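Rallanport Countertop Sealer for Natural Stone

Penetrating sealer for marble, limestone, travertine and unpolished granite. Indoor use.

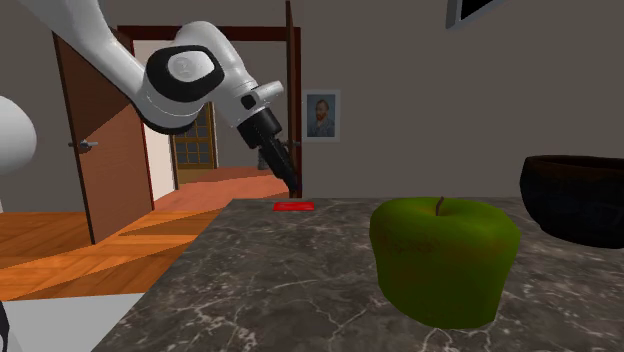
Rallanport is a water-based sealer that soaks into the stone and slows down staining from oil, coffee, wine and fruit juice. It leaves no film and does not change the color or the shine. On honed stone you may notice a slight darkening for the first day – this fades as the sealer cures.

Sealing does not stop etching. Lemon juice, vinegar and bathroom descalers will still dull polished marble if they are left to sit.

How to apply

Clean the counter with a neutral stone soap and let it dry overnight. Wipe on a thin, even coat with a lint-free cloth. Wait 4 minutes, then buff off everything left on the surface. Sealer that dries on top of the stone leaves a haze, so work in small sections. Very porous stone needs a second coat the same day.

Keep the counter dry until the next morning. Do not use on quartz composite, laminate or glazed tile.

Sizes

100 ml – trial bottle, enough for a windowsill or a small vanity
1000 ml – standard bottle, fits most kitchens
3000 ml – refill can, no applicator cloth included

The trial bottle and standard bottle come with one cloth. Replacement cloths are listed under Nunport Care Accessories.

Storage

Keep the cap tight and store above freezing. Sealer that has frozen cannot be used, even if it looks normal after thawing.

Orders and questions

Sold through Rutkowska Stone Supply, Uvusthorpe. For help matching a sealer to your stone, write to Tincuța Dinu at the trade desk and include the name of the stone and the finish, if you know them.

Page updated July 19, 2024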